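Somidow House, ground floor
Room safety walk-through, activity room and kitchenette
Wednesday, December 31, 2025
Done by: Kathleen Madigan
Copy to: Etornam Gyamfi
Rating: OK / FIX / WATCH / N/A

1. Entry and floor

Door opens fully, nothing behind it: OK
Door closer: WATCH. Slams in the last few inches. Same in March, adjusted then, needs it again.
Floor clear between door and sink: OK
Threshold strip: FIX. Screw standing up on the hinge side. Pushed it down with my thumb, it came back up. Needs a longer screw.
Mat flat, corners not curling: OK
Room sign and emergency number posted: OK but the number is the old front desk one. Should end 177. Etornam please reprint.

2. Electrical

Outlets, covers present and not cracked: OK, all of them
GFCI by sink, test and reset: OK, tripped and reset first try
Extension cords: FIX. One run under the mat to the heater. Unplugged it, coiled it, put it on the shelf. No cords under mats please, we have said this.
Kettle cord: OK
Space heater (the Plavau): WATCH. Works, tip switch works, but the grille is full of lint. Vacuum before it goes back on.
Lights: one tube flickering over the sink. Ticket 39 is still open from last time, did not open a new one.

3. Kitchenette

Under sink dry: OK
Cleaning products in locked cabinet: FIX. Cabinet was locked, key was in the lock. Key now on the hook in the office.
Fridge temp: OK, reads 39
Fridge contents labeled: mostly. Tossed one yogurt and something in foil.
Fire extinguisher, gauge in green, pin in: OK
Extinguisher tag initialed: FIX, last month blank. I am not back filling it.
Dish towels away from burners: OK

4. Table, wall side

Table steady, no rocking: OK. Leaned on both ends.
Edges, no splinters: OK where I could feel under the cloth
Table cloth flat and secured: FIX. The green check cloth is rumpled, with a raised fold running from the back down toward the middle, and the back edge rides up where it meets the wall. A cup set down on that fold is going to tip. Needs to be pulled off and relaid, and clips if we have any left. Suwannarat order had clips on it I think, check the box in the closet.

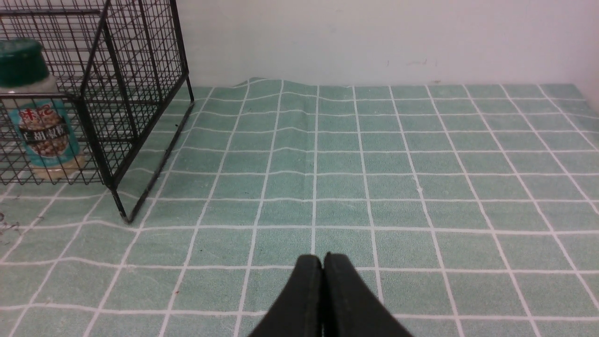
Item 4, green cloth and wire basket at wall side. Fold and back edge to fix.

Wire basket, black mesh: WATCH. Foot sits right on the cloth, so anybody pulling the cloth pulls the basket too. Take the basket off first, then the cloth. Ran a finger round the rim and didnt snag. Feet: one comes to a small point, would like a cap on it or a felt pad under before it goes through the fabric.
Wall behind table: WATCH. Faint smudges and a few scuffs just above cloth height. Cosmetic only. Try a damp sponge before anyone asks for paint.
Hot drinks on this table: not until the cloth is done.

5. Storage closet

Heavy stuff on low shelves: FIX. Box of Prondarano puzzles and the big jug of hand soap both on the top shelf. Moved the soap. Puzzles need 2 people, left them.
Shelf anchored to wall: OK
Step stool, feet have rubber: OK
Nothing within 18 in of sprinkler head: N/A, no head in closet
First aid kit sealed and stocked: WATCH. Only 8 small bandages left, no gloves in medium. On the list.

6. Exits

Back exit opens from inside without key: OK
Exit sign lit: OK
Path outside clear: OK, little bit of ice by the downspout, salted
Evacuation map on wall: OK, still shows the old couch. Low priority.

To do, in order

Threshold screw, before anyone uses the room
Cloth off, relaid flat, clipped. Basket off first.
Cord stays out from under the mat
Extinguisher tag, ask who had last month
Puzzles down to bottom shelf
Pad or cap for basket foot
Heater grille vacumed
Reprint number sign
Sponge the wall
First aid restock

Comments

Room is in decent shape overall. Most of this is a half hour with a screwdriver. The table cloth was on the last sheet too, slightly different fold, so maybe that cloth is just too big for that spot and we should try the short one from the front room. Etornam if the short one is in the wash let me know and I'll leave the table bare till it's back.

Did not get to the restroom or the hall cabinet, out of time. Will do them on the next sheet.

K. Madigan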